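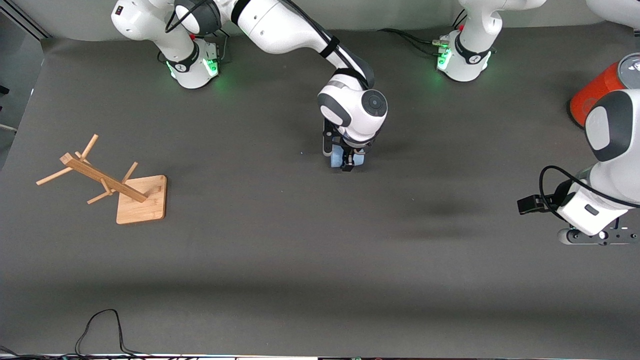 Fig. 1. Mug tree in bamboo: square base, rectangular post, four round pegs.

January
By the course teacher, Household Wooden Objects, Arness

Handout 2: The mug tree

In the first handout we studied the cutting board, which is one piece or looks like one piece. Now we take an object with several parts and several joints. Please read the handout before the workshop session and bring a pencil, a ruler, and one mug from home. The mug should have a handle of normal size.

1. The parts

A mug tree has three kinds of parts. The base carries everything and touches the table. The post gives the height. The pegs (some shops call them arms or branches) hold the mugs by the handle.

In Fig. 1 the base is a square plate of light wood and the post is long and rectangular in section. Many mug trees on the market have a turned, round post, so please notice the difference. A flat face is easier to drill than a round one. The drill does not slide to the side at the start, and you can mark the position of the hole with a simple square. On a round post you need a V-shaped support under the work, and the marking takes more time.

The pegs are thin and round. Look at their directions: they do not all go to the same side. There is one at the upper end of the post and one low down, close to the base. For your drawing, you must show this clearly, and one view will not be enough. Make a front view, a side view, and a view from the top. In the view from the top the pegs appear as lines going out from the post, and a person who reads your drawing can see at once if two mugs will touch.

2. About the material

We say "bamboo wood" in daily speech, and in this course I also say "wooden" for bamboo objects, but bamboo is a grass. The stem is hollow with a thin wall. To make a thick post, the factory usually cuts the stem in strips, planes them, and glues them together. If you have a bamboo object at home, look at the end of it. Often you can find the glue lines and the small dark points of the fibers.

For us the following is important. Bamboo is strong along the fiber and splits easily between the fibers. A hole drilled near the end of a post is therefore a weak place. Keep some distance from the end, use a sharp drill, and put a waste piece behind the post, so that the exit side stays clean. Do not hammer the peg into a tight hole. If it does not enter with the pressure of the hand and a few light taps, take it out and sand it.

3. Angle of the peg

A peg can be horizontal or it can point upward from the post. With a horizontal peg, the mug can travel to the tip when somebody pushes the table. With a rising peg, the handle slides back toward the post and stays there. When the angle becomes too steep, the mug leans on the post and the handle is difficult to free with one hand. Between these two cases there is a comfortable range, and you will look for it yourselves with the adjustable test post from the cupboard.

Remember that the angle is always measured from the post and with the stand in its position of use, that means base down on the table.

4. Load and stability

For the calculation we use the Mirkach set, the four heavy mugs on the shelf beside the door. Together they weigh 1690 g. In the test post, the center of each mug hangs 116 mm from the center line of the post.

Case A: all four mugs are hanging, one on each side of the post. The moments cancel each other and the stand is quiet.

Case B: two mugs are hanging, both on the same side. The stand wants to turn over the edge of the base on that side. Only the part of the distance that is outside the edge is working against us. If the mugs hang inside the edge of the base, seen from the top, they cannot tip the stand.

Case C: one mug on the highest peg, and a person pulls it sideways to take it. Here the height matters more than the weight. Most students forget this case in their report.

Draw the three cases, put the forces on the drawing, and write in one sentence which case decides the width of the base.

5. The joint between post and base

There are two common ways. In the first, a screw comes from below through the base into the end of the post. It is quick and the customer can do it at home. The screw goes into end grain, however, and it becomes loose after long use. In the second, the post has a tenon which is glued in the base. It needs more work and it is difficult to repair.

At Promholm we made a long trial with the screw joint. We hung and removed a mug roughly 1000 times on the same stand. The pegs had no damage. The post could be turned a little by hand at the end, and one washer under the screw head solved the problem.

6. Work for the next session

a) Make the three views of a mug tree with four pegs, full size. Use the Rahman drawing sheets.
b) Write a cutting list with the material, the dimensions, and the fiber direction for each part.
c) Hang your own mug on the test post at three different angles. Note for each angle if you can take it with one hand without holding the post.
d) Choose a joint for the base and defend your choice in half a page.

Please hand in the drawing and the text together, with your name on both. Corrections in pencil are accepted.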